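# Chapter 6: When the Work Is Shared with Machines

Automation is often discussed in terms of jobs gained and jobs lost. For the people already employed at a site, the first changes are usually smaller and arrive sooner. The start of the shift is different. A task that was done by feel must be written down. Somebody who packed trays last year is now asked to watch a machine pack them and to decide when it should be stopped.

This chapter looks at those changes through one employer, the catering supplier Floritz, and its preparation site at Enska. The site makes up cold plates for offices, clinics and trains. Before automation, a team of 30 portioned fruit, cheese and bread by hand, and the daily order seldom fell below 500 plates. The work was steady and repetitive. It also called for a good deal of judgement that did not appear in any job description.

## 6.1 Knowledge that is not written down

When Floritz first considered robots for the portioning line, managers assumed that the heavy jobs would be the hardest to hand over. Lifting crates and moving stacked trays proved simple to plan. The difficulty lay with soft food. An experienced worker knows how firmly a piece of fruit may be held, which way up it should be set down, and when it ought to be put aside. Few of them had ever been asked to explain this.

Delia Matei, who supervised the line at the time, was given the task of recording it. Her notes for the fruit station ran to 20 pages, and most of them concerned handling. She later told the staff council that the writing had changed how she saw her own team: "I had been signing off their training in one morning. I should have allowed much longer."

Work of this kind is known as **task analysis**. It breaks a job into separate actions and states what a worker must notice before each one. Students should observe that the analysis depends on the people whose work is being studied. If they are not consulted, or do not trust the purpose of the exercise, the record will be poor.

## 6.2 New duties and who receives them

Automation removes some duties and creates others. At a fruit station, a pair of robot arms may be given both the food and the plate to deal with, and each must be set up for its part.
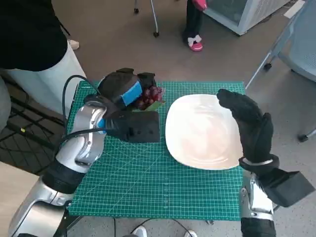

The new duties at Enska included checking grippers before each shift, clearing faults, and judging whether a finished plate was fit to send out. Floritz advertised these as technician posts, and in the first round most went to applicants from outside. The staff council objected. It argued that the portioning team already possessed the judgement the posts required and lacked only the technical training.

An agreement was reached in January. Existing staff were to be offered training in paid hours, and the training firm Rusu was engaged to provide it. Pay grades were reviewed at the same time, although the review did not settle whether supervising a machine should be graded above the manual task it replaced. Section 6.4 returns to this question.

**Key terms in this section:** task analysis, redeployment, job grading, consultation.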